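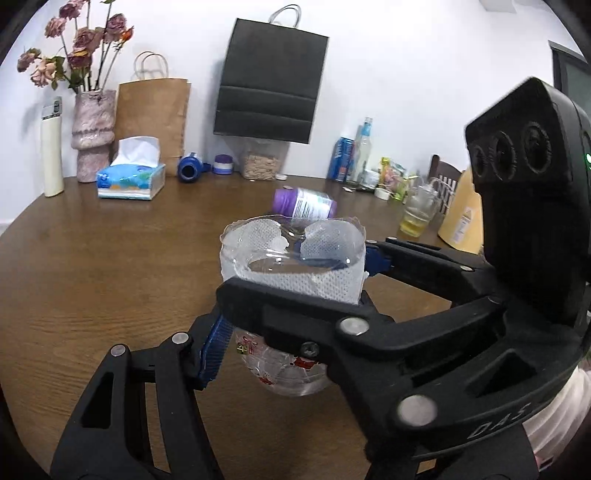
Why do clear containers get their own error category in the hand-held gripper demos?

Because the finger width at first contact is the one number we trust least on them. With an opaque cup the estimate settles before the pads close. With clear plastic it keeps drifting until the pads stop moving, and the policy learns the drift along with the grasp.

Notebook, Friday, Femthorpe tabletop set

Picking up from Keerthana's note on the Kotian runs. She had 200 demos in the clear-container group and trained on all of them as recorded. The policy reached the container every time but closed early on a good share of the trials, pads still short of the walls. Her guess was labels. Mine was camera pose. We agreed to check labels first because it's cheaper.

Method, so I don't have to reconstruct it later:

Took the 200 demos and found the contact frame two ways. First way is what we have always done, threshold on the rate of change of finger width. Second way is by hand, stepping through the video and marking the first frame where both pads are against the walls and the width no longer changes. Vasanthi Shenoy marked one half, I marked the other, and we swapped a small batch to see how far apart we were. Mostly within a frame or two. Where we disagreed it was nearly always a case where one pad arrived well before the other.

The threshold method fires early on the thin-walled containers. Median is 6 frames ahead of the hand mark. I think what happens is that people slow down as they get close to something that might flex, and the slowdown looks like contact to the threshold. On rigid items in the Birkier set the same check gives almost no offset, so it isn't a clock problem between the width sensor and the video. I checked the sync separately anyway and it was fine.

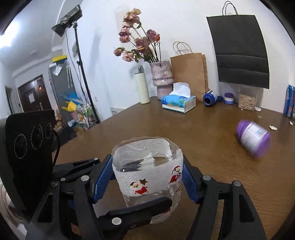
Retrained with the hand marks in place of the threshold marks. Same network, same seed, 2000 steps of fine-tuning from the Trirnard checkpoint, nothing else touched. Early closing went down a lot in the offline replay. It is not gone. The leftover failures are mostly ones where the approach is tilted, and for those I still suspect pose.

One thing to fix in how we write this up. The draft says the policy "detects contact." It has no contact signal. It has the wrist video and the width, and it predicts the next width. Vasanthi wants the wording changed everywhere, including the axis labels. Agreed.

Side issue: printed containers versus plain ones. The ones with a print or a band have more for the tracker to hold on to, and the pose track looks smoother to me on those. I haven't measured it. Don't quote it. If it holds up it muddies the comparison, as the two kinds are not split evenly between training and held-out. Need to redo the split by container and not by session.

Also dropped 7 demos where motion blur covers the whole closing phase and neither of us could pick a frame. They are listed in the skip file with a reason. The old skip file had no reasons in it, which cost me most of a morning.

To do:

Redo the split by container, rerun both label versions on it.
Ask Keerthana if she kept the raw width logs from before smoothing. The smoothing window may account for part of the 6 frames.
Try the threshold on width and pad deflection together. Deflection has to come from the video, so this is a bigger job.
Tilted approaches: pull them out as their own group and plot pose error against tilt.

Keerthana replied at 4:40. Raw logs exist for everything from May on, earlier ones were overwritten. Copying them across tonight.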